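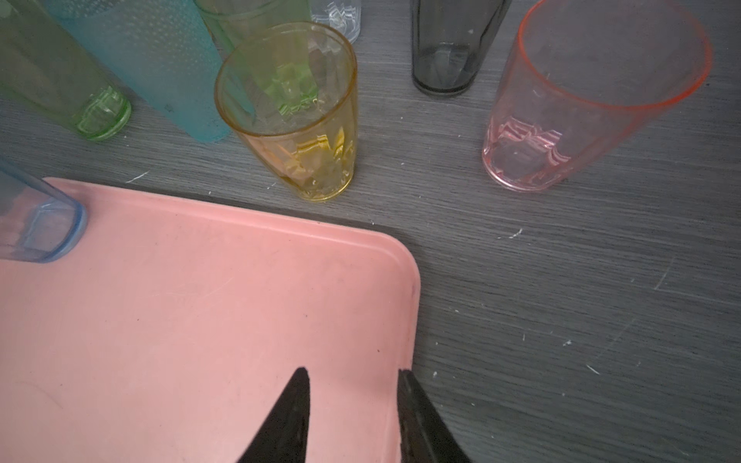

Melina Chatzigeorgiou wrote in to ask why her new mandolin strings go flat every few minutes, even though she tunes them with care and the tuners are in good shape. Her strings are fine. Most likely they were never stretched, and there are too many turns on the posts, or too few. The steps below fix both problems.

You need a string winder, a pair of wire cutters, a soft pencil and a tuner. I use Stilline loop-end strings in a medium-light set, but the method is the same for any loop-end string.

Step 1. Change one string at a time. A mandolin bridge is held in place only by string pressure, and if you take all the strings off it will move. Mark the position of the bridge feet with two short pieces of low-tack tape before you start.

Step 2. Loosen the old string until it is slack, unwind it from the post and lift the loop off the tailpiece hook. Cut off the curled end before you throw it away.

Step 3. Rub the pencil point in the nut slot a few times. Strings that bind in the nut make a small ping as you tune, then jump past the note.

Step 4. Hook the new loop on the tailpiece and keep light tension on it with one hand. It likes to slip off until the string is tight.

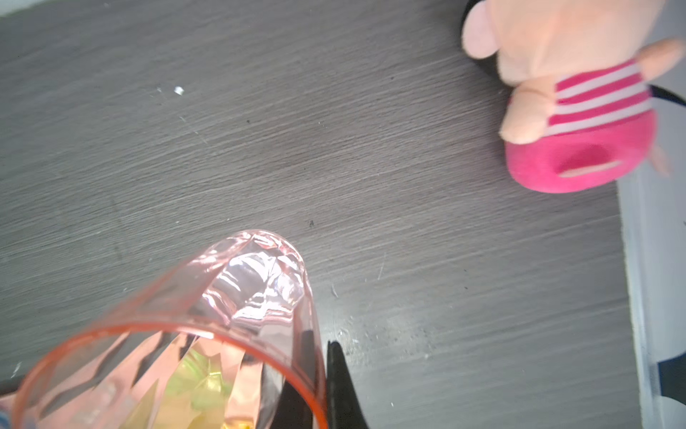
Step 5. Pass the free end through the hole in the post, pull it snug, then let back enough slack for three turns on a wound string. Plain strings are thinner and need four or five. The turns should go down the post, each one below the last, with no overlaps.

Step 6. Bring the string up to pitch slowly. Then hold it down at the first fret and pull it gently away from the fingerboard near the 12th fret — a quarter inch is plenty. Retune and do it again until the pitch stops dropping. Go easy on the E strings, which break first.

Step 7. Trim the end close to the post and move on to the next string.

When all eight are on, check that the bridge is still between the tape marks and standing straight. New strings tend to tip the top of it toward the nut. If it leans, slacken everything a half turn and ease it back with both thumbs.

Check the tuning again the next morning. A small drop overnight is normal with a fresh set.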